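Brukarthorpe Countertop and Surfaces Fair: is the stain-proof table here yet?

Posted December 6, 2018

The parking lot at Brukarthorpe was full by nine, so I left the car behind a tire shop and walked. The organizers promised 300 exhibitors in their mailing. If they were all there, plenty of them were sharing a booth. Half of Hall B was taken up by a coffee stand and a man selling massage cushions.

I went because we're redoing two work rooms and a kitchen, and because every supplier I've talked to since October has told me that the old trade-off is over. You used to pick a surface that looked good or a surface that wiped clean. Now, they say, you get both. I have heard this before, from the people who sold us the last set of tables.

First stop was Jositel, who had the biggest booth and the loudest carpet. Their line this year is matte everything. Matte white, matte sand, matte green, and a matte black that the rep kept wiping with his sleeve while we talked. I asked if I could put my hand flat on it. He said of course, and then wiped that too. The brochure says "fingerprint resistant," and when I asked what resistant meant he told me it was a relative term. I asked relative to what. He gave me a tote bag.

The price on their sample counter was $3,497 installed, with a small star next to it. The star turned out to mean without the sink cutout, the backsplash, or taking away the old one. I'd like to see a price list some year with no stars on it.

Arai was a better visit. It's a smaller outfit with only a handful of finishes, and Kelly Clegg, who runs their sales desk, let me go at a sample with coffee, mustard and a ballpoint pen. The coffee came off. The mustard came off with some work. The pen didn't, and she didn't pretend it had. Her advice was to buy a mid-tone with some pattern in it, as plain dark and plain light both show everything. That's the same thing my mother said about kitchen floors, and she charged less. Arai's warranty runs 9 years, but it covers peeling and cracking only. Marks and dulling are "normal wear." Read that page before you sign anything.

There was a talk at eleven called "The 100 Year Counter." I lasted through the part about the company's founder. The speaker had no counter older than the company, and when someone in the back asked how the number was worked out, we were told there'd be time for questions later. I didn't stay to find out.

After lunch (a ham roll, dry, too expensive) I went over to Clukanel's hall, where they talk about care and cleaning. Chiến Hà gave the only session all day that I took real notes on. He used to refinish school furniture and he isn't impressed by coatings. His point was that a lot of what people call staining is sitting on top of the surface, dust or cleaner that was never rinsed off, and that buyers blame the table. Use less spray, wipe again with plain water, dry it. He sells microfiber cloths, so weigh that as you like, but he also told us an old T-shirt does fine.

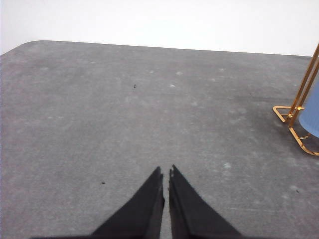

Mottled gray with pale smudges, the kind of marks to try a damp cloth on first.

I came home with two Arai samples and one from Jositel, which are now on the kitchen windowsill getting the treatment: tea rings, olive oil, and my son's markers. So far I trust none of them. The Jositel piece picked up a thumbprint on the drive back.

Would I go again? Maybe for the cleaning session, if they move it to the morning. Entry was free with registration, but they do want your phone number, and I've already had two calls. Parking behind the tire shop is fine, by the way. Bring your own lunch.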